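How Does a Robot Know What to Do With a Shirt?

Have you ever been asked to fold a shirt? You probably grumbled a bit, picked it up, flapped it about and folded it without thinking very hard at all. Your hands seemed to know the way by themselves.

Of course they didn't, not really. Your eyes were busy looking, your brain was busy planning, and your fingers were sending back little messages the whole time. "Got it!" said your thumb. "Slipping a bit!" said your pinky. A robot needs all of that too, and because a robot isn't born with any of it, somebody has to write it down as a program. A program is a long list of instructions for a computer, and the programs that run a robot are called its software.

At the Parkwood workshop, Xinyi Tan and her sister Xuelian write software for robots that handle clothes. Clothes are one of the hardest things you can give a robot. A brick is always the same shape, whichever way you turn it, but a shirt can be flat, scrunched, twisted, inside out or rolled up in a ball under your bed (you know who you are).
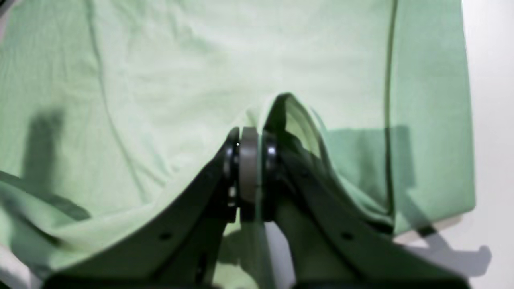

Two black fingers pinching up a fold of green cloth.

Let's begin with looking. The robot has a small camera on its wrist, close to its fingers, and the camera sends pictures to the computer. To you a picture is a shirt. To the computer it is a great big grid of numbers, one lot of numbers for every tiny dot, telling it how bright the dot is and what colour. The part of the software that turns those numbers into something useful is called perception, and it has to answer questions such as: where does the cloth stop and the table start? Is that dark line a seam, where two pieces are sewn together, or is it only a shadow?

Shadows are a dreadful nuisance. You have been looking at shadows since you were a baby, so you hardly notice them any more. A computer has to learn about them from lots and lots of pictures. Xuelian's first set had 1,933 pictures in it, and she went through them marking which bits were cloth and which bits were table. It took her most of June, and she says she saw green shirts whenever she closed her eyes.

Collars and buttons are a great help, by the way. If the software can find the collar, it can make a good guess at which end of the shirt is the top, and a button gives it another clue about where the front is.
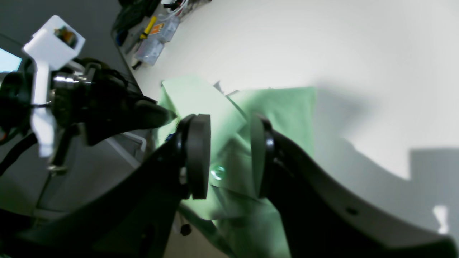

Reading time: 4 minutes

Next comes planning. Once the computer has worked out where the shirt is, it must decide where to take hold and how to get there. Imagine reaching across the breakfast table for the marmalade. You go round the milk jug without anyone telling you to. A robot's planning software has to find a path like that, and if there are two arms it must be extra careful — they mustn't bump into each other on the way!

Jae-hoon Koo works on this part. His planner, which he named Oltus after a very bossy goose he once met, tries out many different paths inside the computer before an arm moves at all. It's a bit like playing the next move of a chess game in your head. In one of his tests Oltus tried 2,258 paths and threw away all but 61 of them. Some of the bad ones went straight through the table, which a pretend arm can do quite happily and a real arm most certainly cannot.

Then there is control, and this is the part that does the moving. Control software checks where the arm is, compares it with where the arm ought to be, and gives it a nudge in the right direction. Then it checks again, and nudges again, over and over, much faster than you can blink. You do the same thing when you carry a very full cup of tea to somebody. Look, wobble, fix it, look, wobble, fix it, all the way to the sofa.

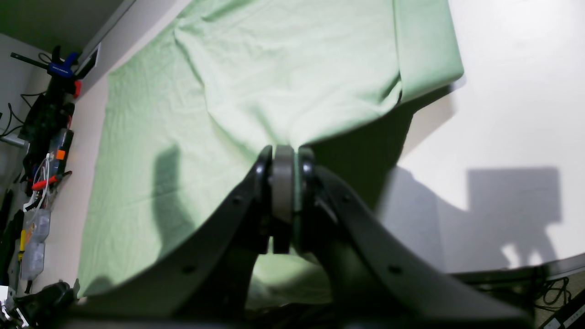 Look at how the creases spread out from the place where the fingers grip.

Pinching needs careful control as well. If the fingers close too gently, the cloth can slide away. If they close in the wrong spot, they may pick up one layer when the plan needed two, or miss the shirt altogether and squeeze a nice handful of air. You can feel the difference straight away, but the software has to work it out from whatever clues it has, such as how far apart the fingers are and what the camera can see between them.

And what if it goes wrong? Well, good software expects that. Xinyi writes a little "what now?" step after every action, so the robot can look again and have another try. Do you remember learning to tie your shoelaces? I should think you had a great many what nows. 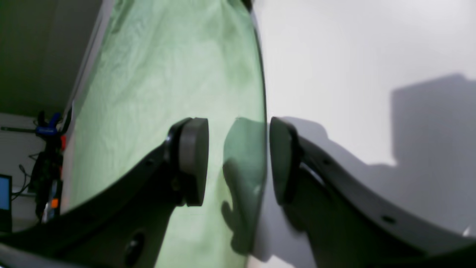

Try it yourself: be the robot

You will need an old T-shirt, a table and a friend. Lay the T-shirt on the table. You are the robot, so shut your eyes and make a gripper with just your thumb and one finger. Your friend is the software and may only use short instructions, like "left a bit", "down", "pinch" and "lift".

See whether the two of you can fold one sleeve over. Then swap places, and talk about which instructions were muddling. Did "left" mean your left or your friend's left? Robot programmers have to sort out exactly that sort of muddle, and quite often too.

If that was easy, try it with a sock.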